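Grirniten-users mailing list
Subject: Re: [grirniten-users] Marker loss close to the target, and the new pose smoother
Date: Nov 21, 2021

Thanks for this, it is exactly the sort of report I was hoping someone would send! I've put my answers under each part and trimmed the bits I have nothing to add to.

> We moved our recordings over to the 0.5 branch in July and the
> tracks are much better in open space. Where it still goes wrong
> is the last bit of the approach. As soon as the hand-held gripper
> gets near a box or a shelf the pose starts to hop, sometimes
> by 20 mm between one sample and the next, and then the
> planner refuses the whole segment.

Yes, I see the same hops, and I'm fairly sure I know where they come from now. The marker detector is fine. I ran it with the smoother switched off and the corners it finds are steady right up to the point where the marker turns too far away from the camera. What happens next is the trouble. With a small square marker seen nearly edge on, there are two poses that explain the same four corners almost equally well, and the old code picked whichever had the lower error on that one sample. Close to the target the two errors cross over again and again, so the pose flips back and forth. The smoother then does its best to draw a nice curve through two different answers, and you get a wobble that never took place.

The new code keeps both answers alive for a short window and scores them against the motion so far. It is a very small change (most of the patch is tests) and I'm delighted with what it does. On my set of 500 segments the planner used to throw out 87 of them. With both answers kept, it throws out 5. Those last few all have the marker fully hidden for a long stretch, and I don't think any amount of clever scoring will bring that back.

The case I keep using for testing is the open-fronted cabinet, with one gripper watching while the other is brought in from the side. It has everything that used to upset the tracker: a dark opening, a thin rod standing in it, and the marker coming up close to the front.

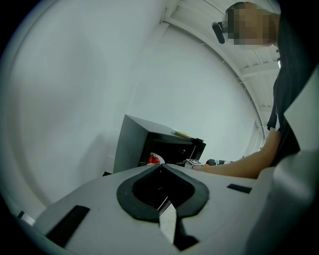 Stellach wrote back on the issue page that keeping two answers alive is all very well offline, but anyone running live would be paying for it in delay, and they would sooner have a wrong pose now and then than a right one that arrives late. I take the point. The window is a setting, so if you are running live you can bring it down to nothing and you get the old behaviour back, hops and all. I've left it on by default for recordings and off for live use. If that split annoys people, say so and I'll think again.

One thing I would love help with is the lens model. We all use wide lenses, and the marker spends a lot of its life well away from the middle of the view. The present model is good in the centre and gets steadily worse outwards, and I suspect some of what we have been calling jitter is just that. Henare has a better one with a proper fit for the outer ring, and the licence lets us use it. I had a go at dropping it in last weekend – it compiles, it runs, and it puts everything upside down. So there is a sign wrong somewhere, and it is probably mine.

> Is there a way to tell the planner that a stretch of the track is
> less trustworthy, instead of it being all or nothing?

There is now! Each pose carries a confidence value from 0 to 1, written next to the timestamp. The planner reads it and widens its tolerance where the value drops. Please don't set your own cut-off too high at first. I began with a strict one and lost a lot of perfectly good approaches where the value dipped for two or three samples and came straight back.

Kuririk files don't have a field for this, so the converter drops it without a word. I know that is rude of it. A warning is on my list.

> Also the replay viewer crashes if the segment has no gripper
> opening data.

Fixed on the branch. It was dividing by the length of an empty list. Sorry about that one.

To try all of this:

git fetch
git checkout two-pose
make clean
make

Do run the clean step, the file layout has changed and old objects will link happily and then give you nonsense. After that, run the tracker over a segment you already know well and look at the two curves in the viewer. The picked pose is the solid line and the other one is dotted. I spent far too much of yesterday evening just watching them cross and separate, it really does show you what the camera is unsure about.

If you have a segment that still hops, please send me the raw file and your calibration together. The calibration matters more than you might think, and I can't do much with the one without the other. Short ones are best, ten seconds either side of the hop is plenty.

I'd like to merge before the end of the month if nothing awful turns up. The lens work can wait for the release after.

_______________________________________________
grirniten-users mailing list
To leave the list, send a message with the word "unsubscribe" in the subject line.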